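Prulen Kneeling Mat, 22 mm

Back in stock in charcoal and moss. Same mat as before, new edge stitching, the old edge frayed on a few of you. Sorry about that.

Closed cell foam, 22 mm thick, doesn't bottom out on concrete or tile. Wipes down with a damp cloth. Good for the garden, the bath, under the sink, any job you end up doing on the floor. Rolls up, velcro strap included. Don't leave it rolled in a hot car all summer, it'll take a set.

Two sizes. Standard weighs 335 grams. The long one (Adeck size, for those who remember the old name) is 144 cm and fits two people side by side or one person who moves around alot.

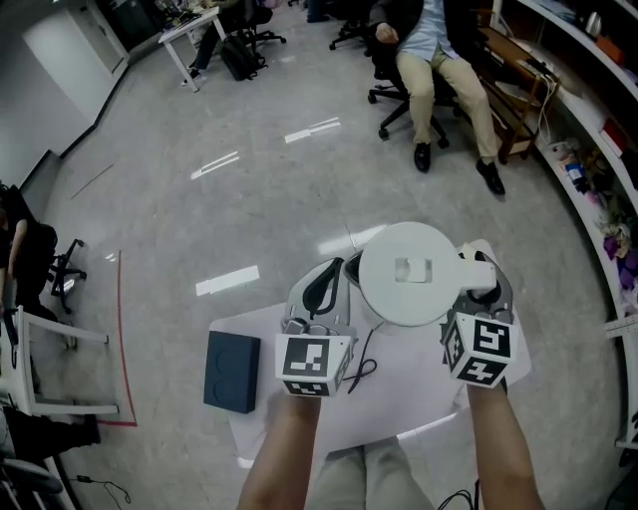 Calimlim wrote to ask whether the long one can be cut down. Yes, sharp knife and a straight edge, but you lose the stitching on that side and we can't take it back after.

Colour varies a bit between batches. If you need two to match, order them together and say so in the notes box.

Care: cold water, mild soap, dry flat. No bleach. No dryer, please.

Shipping: orders in by 19th December go out before the break. After that it's the new year. Pickup from the Virard counter is fine too, bring your order number.

We've sold 4,000 of these now, mostly to gardeners and tilers. Thankyou.

Comments (3)

Brisa Bautista
Had mine since June, knees much happier. Strap is a bit short for the long one though.

tilerdad
Good on concrete. Grey shows every bit of grout, get the moss.

M.
Does the new edge fit in the old carry bag? Mine's tight already.

Contact us | © Prulen, all rights reserved | Back to top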